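The Long Apprenticeship of a Pair of Arms

Teaching a machine to tidy up takes patience, a drawer and a great deal of coffee

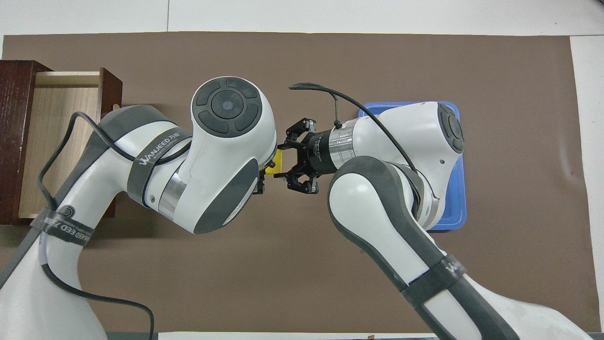 Photo: Maëlle Li

The small yellow object has been giving Sheldon Lavoie trouble since breakfast. He has steered it between the two grippers 27 times, and he would like it known that he has a master's degree.

Lavoie is an operator at Skitus, a company on the second floor of a former piano showroom in Larnard. His job is to produce examples. He moves the arms by remote control, the computer records every joint and every camera view, and a learning system later tries to work out what he was up to. One run through a task is called an episode. The goal for this task is 600.

The stage is modest: a brown mat, a blue tray, a dark wooden cabinet with one drawer pulled open. Between episodes Lavoie moves things a little, so the system won't decide that cabinets live in exactly one spot on Earth. Then he takes the controls again.

"You want variety, but you don't want weird," says Trevor Zacharias, who runs data collection and throws out the weird ones. Weird includes long pauses, second thoughts and anything recorded right before lunch. A fumble followed by a clean recovery stays in, and he considers those the best of the lot.

The handover is where the hours go. Two grippers must agree on one small thing across a narrow gap, and a person driving both has to think like a pair of polite strangers at a door. New operators need nearly 4 weeks to stop apologizing to the equipment — Lavoie still does it, under his breath.

Zacharias plans to have the first trained version running by October. Until then, the drawer gets closed, the drawer gets opened, and Lavoie reaches for number 28.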